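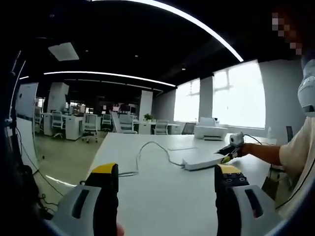 Where do you take an old cable or charger in Mususdale? The long white table at the Honkanen building, open every afternoon through July.

It's the cable swap, and what a turnout so far! Neighbors have dropped off 675 cables, and around 40 households have gone home with one they needed (printer leads go fastest, so come early if you're after one).

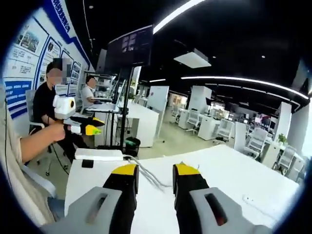

Marietjie Ntuli

The room on the second floor is a great spot for it, with white tables, office chairs and a big black screen up on its stand. Bring your leads coiled and tagged with a bit of tape. If you don't know what a cable fits, bring it anyway, we love a puzzle! Vilja Aaltonen has 23 adapters set aside for anyone with an older laptop. Doors open at 2 p.m., and the side entrance is the one to use.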